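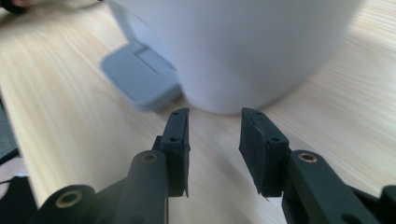

The Tollero tabletop began as a kitchen table my wife's uncle gave us, which we loved so much that we measured it, argued over it, and finally started making our own version of it in the back of the Motley workshop. That was a good while ago now, and it is still the piece people ask us about more than anything else we sell. It's a plain wooden top, and we've kept it plain on purpose. The color is a pale blond, with fine stripes of grain running the length of it, and a white container set down on it looks right at home. So does nearly anything else you own, I think, which is a great comfort if your dishes (like ours) came from six different places and never did learn to match.

Tollero Table Top, Blond
Sold as a top only, or with the Ulloa base
Finish: clear matte oil
Made to order at Motley

About the grain

People write to us wanting to know if their top will look just like the one on this page, and I'm afraid the answer is no, and I hope you'll be glad of it. We pick the boards by eye. Hậu Tăng does most of the choosing, and he likes a close, quiet stripe with no big swirls in it, but wood will do what it wants. Some tops come out a little creamier and some a little more golden. If you have strong feelings one way or the other, put a note in with your order and Hậu will set aside boards that lean in your direction. He's very patient about this. One customer sent him a paint chip, a napkin and a piece of toast, and he found her a top she was happy with.

The blond will warm up over the first year or so in a sunny room. Please move your fruit bowl now and then during those first months – otherwise you'll have a lovely pale circle where the bowl was, and it takes a long while to catch up with the rest.

The finish

We put on 2 coats of clear oil and rub each one back by hand, so the surface feels like wood when you run your palm over it. It doesn't have much shine to it. We tried a glossier finish for one season and people were kind about it, but we went back to the matte that October and haven't been tempted since.

Oil does need looking after, though it's the easy sort of looking after that you can do while the coffee is on. Wipe up wine and tomato sauce when you notice them. Use a soft damp cloth for everyday cleaning and dry it afterward, always going along the grain. When the top starts to look thirsty, give it a thin coat of the Brorau oil (there's a small tin in the box with every order), leave it for 10 minutes, and buff off whatever hasn't soaked in. Let it sit overnight before you put anything heavy back.

Little scratches can be taken out with very fine sandpaper and a dab of the same oil. Deeper ones you may want to ask us about first. Estela Salinas answers the mail and she has talked many nervous people through their first bit of sanding, me included.

What it's good for

Mostly we sell it as a kitchen or dining table, but it has gone off to be all kinds of other things. We know of a sewing room, a seed-starting bench and a bakery counter, and one family has theirs in the hall, where as far as I can gather it holds the mail and a great many mittens. It's a friendly height for standing jobs if you choose the taller Ulloa legs, and there's room underneath for stools.

I'd ask you not to use it outdoors, even on a covered porch. Damp gets into it and it will cup. Hot pans need a trivet too, please, every time!

Fitting it

The top fastens to the Ulloa base with 4 brackets, which are already screwed to the base when it reaches you. The screws sit in slotted holes so that the wood can move a bit as the seasons change, so snug is plenty tight. You'll want a second person for turning it over. If you're using a base of your own, send us the measurements before you order and we'll tell you what sort of brackets to buy.

Price and delivery

The top by itself is $800. The Ulloa base is priced separately, depending on which legs you'd like, and Estela will gladly work it out for you. We bring local orders over ourselves and carry them into whatever room you choose. Orders going farther are crated and sent by freight, and the driver will call ahead to settle on a time.

Samples of the blond are free. They're small pieces, oiled on one side and left bare on the other, and you're welcome to keep yours.

Page last updated 30 March 2023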